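Rewi Can Handling Project
Progress report to the Ornberg Fund, second instalment
Plivcombe Student Robotics Club
1 October 2024

Summary for those with a board meeting to get to

The arm, which the students named Rewi before it could do anything to deserve a name, now picks a slim drink can out of a wooden rack and puts one back in a nominated slot. It manages this in 61 per cent of attempts. Our application promised "reliable handling of everyday objects", and we would ask you to read the word "reliable" generously until the next instalment.

What the task is

The original proposal had Rewi stacking foam blocks. The students voted this down in the first week on the grounds that foam blocks are for children, and replaced it with drinks, on which they consider themselves authorities. The arm has to find a named can in a crowded rack, get hold of it without knocking over the neighbours, lift it clear and return it to the slot it is told to.

Slim cans turned out to be a good choice for reasons the vote did not consider. They are tall for their width and they stand close together, so there is very little room for a gripper finger between one and the next. The shiny ones reflect the lights, the ceiling and each other, and our colour matching has strong feelings about all of it. The Celsius cans are mostly white, so the software has to tell Tropical Vibe from Arctic Vibe by the coloured lettering and whatever label happens to be facing forward. The red Fanta cans are there as distractors. Rewi is supposed to leave those alone, and is getting better at it. 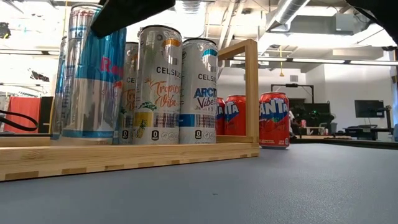
Work completed in September

Rack. The first version was cardboard and lasted one afternoon. The current one is wood, with a long front rail and an open end, so the arm can come in from above or from the side. The students cut the joints themselves. The rack is close enough to square for our purposes, and anyone who wants to discuss that should bring their own chisel.

Vision. We ran 1257 labelled images through Zasine, the recognition package the club has been writing since last year. It is very good on Fanta. It is good on Celsius from the front and poor on any can partly hidden behind another, which in a rack describes a large share of the cans. The vision group is now labelling hidden cans separately, a job with few applicants.

Gripping. The fingers originally closed with one fixed force, chosen by trial. Several cans were part of the trial. Closing force is now set for each can type and the arm pauses after first contact before squeezing further. Dents are down. We still use dented cans for practice, partly from thrift and partly because the real world is unlikely to supply perfect ones.

Approach path. Coming straight down works well at the front of the rack. For the back row the arm has to bring its finger in at an angle, and if that angle is off it nudges the can in front. This is our biggest single cause of failed attempts. The path group has been told so by every other group, frequently. 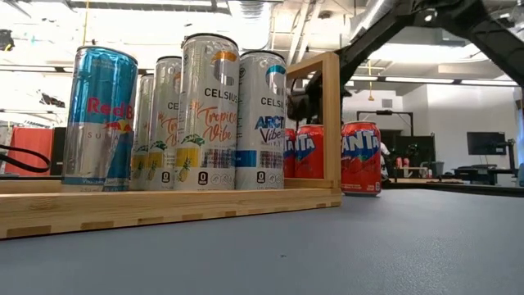
Nurhan Ertürk asked, on reading the draft of this report, why the success rate is given as one figure when the back row is plainly a different problem from the front, and whether the Fund would be better served by seeing the two separately.

It would, and the next report will do it. We did not log row position until late in September, so the earlier attempts can't be split. The attempt log now has a column for it, along with a column for comments, which we may have to moderate.

Budget

The 48 replacement finger pads have been ordered and charged to consumables. Drinks are also charged to consumables, which is accurate in more ways than the Fund may have intended. Students have been asked to leave the test cans sealed until testing on them is over. Compliance is improving at much the same rate as the arm.

Nothing has been spent from the travel line.

What is behind schedule

The public demonstration. We had hoped to run it this term and would prefer not to do so until the back row works. We are asking for the date to move by 2 weeks, with no change to the grant.

The safety write-up is also late. The stop button works and is tested at the start of each session, but the document saying so is still a page of handwriting and a diagram of a button.

Next steps

Retrain Zasine with the hidden-can labels.
Fit the new finger pads and repeat the closing force tests on each can type.
Log front and back row results separately.
Finish the safety write-up, typed, and send it to the Fund before the demonstration.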